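Nirska electromagnet motor kit: review

I bought the Nirska bench motor kit in June to replace a home-made one that never ran for long. It is sold as a pulsed motor for people who want to learn how coils and timing work. There is a rotor, a base plate, four coils, a Hall sensor board and a bag of screws. You supply the power.

Putting it together took me an evening. The instructions are clear up to the wiring page, where two of the coil leads are drawn the wrong way round. If the rotor twitches and stops, swap those two and try again. The coils are wound with 200 turns each, and mine all measured within a few per cent of each other.

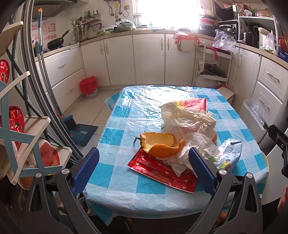
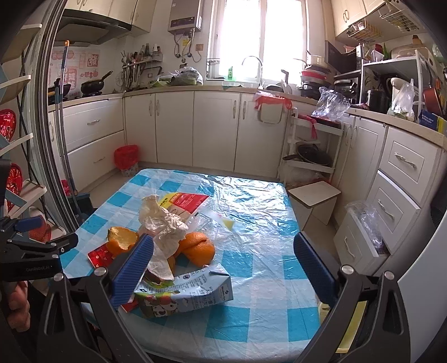

Both taken at the kitchen table, on the checked cloth.

On a 12 volt supply the rotor settled at 516 rpm with nothing attached. A small fan blade brought that down a lot, so don't expect useful work from it. The sensor position matters more than anything else. Moving it by a few degrees changes the speed and the noise, and the slot in the base makes this easy to do with the motor running.

The driver transistors get hot. I fitted a small heatsink to each after the first long run and have left them on. The bearings are fair, though the lower one was tight and needed a drop of oil.

I have also built the Skaren kit, which is cheaper at £19 but has a plastic shaft that wobbles. The Nirska has a steel one and runs much more smoothly. Spare coils are sold separately by Camenzind, and they fit without any changes.

Good for learning, poor as a motor. I would buy it again, but check the wiring page first.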